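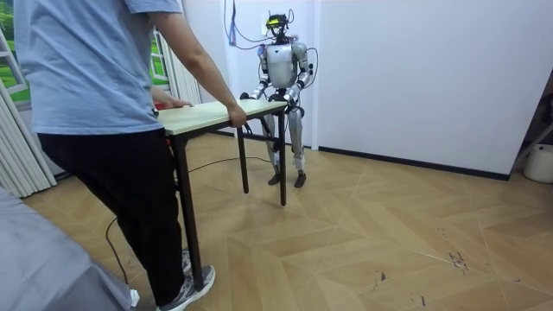
**Cludmont · Departamento de Administración y Cobros**

En agosto cerramos el plan de pagos con Figueroa, el último acreedor que quedaba. Tres cuotas, sin intereses de demora, primer vencimiento a 7 días de la firma. Rodrigo Tavares pedía una quita; Figueroa solo aceptó aplazar.

Dos notas para quien negocie algo parecido:

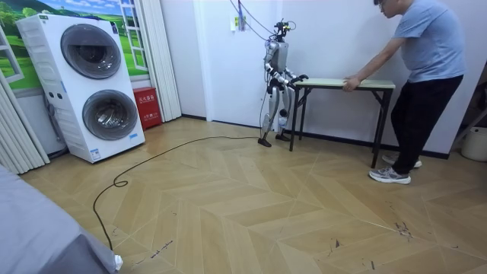 - Pedir el saldo por escrito antes de ofrecer nada. El nuestro incluía un recargo ya anulado - casi 100 euros.
- Fijar en el acuerdo a qué deuda se imputa cada pago.

Lo de Prorik sigue pendiente de firma.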